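### 3.2 Reading on small, old screens

The most exciting part of the Atinga survey was how much people still do with machines that most of us would have written off. We asked 540 adult learners in Ornumbridge which device they used for their evening coursework, and a surprising share named a netbook - the short, light kind with a cramped keyboard and very little memory.
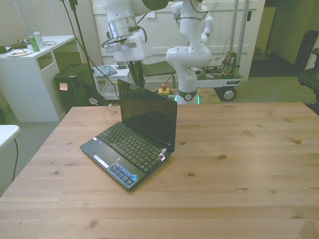
Learners described reading on these machines with real affection. One retired baker told us she had finished 13 course books on hers and saw no need for anything bigger. Vergara and Herrera found the same loyalty in their earlier Flotgate interviews, and we were delighted to see it again in a larger group!

Text length mattered more than we expected. Passages under 3000 words were finished at nearly the same rate on every device, while longer ones were often set aside and picked up the next day. 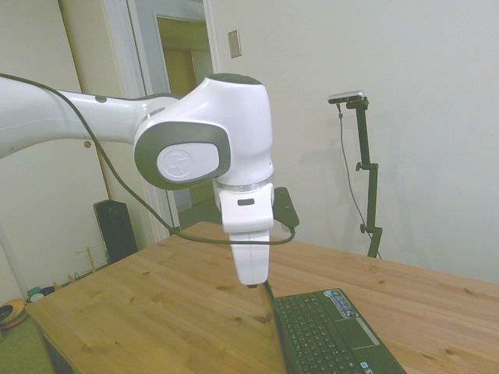

Figure 2. Small black laptop on a pine table, and a white arm with its gripper near a laptop.

Line width is a second, lovely puzzle. A short screen forces more scrolling, yet many learners said that it helped them keep their place - "I only ever see the bit I'm on," as one put it. We return to this in Section 4, where the Gotitz reading logs let us compare pauses at the end of each screen with pauses at the end of each paragraph.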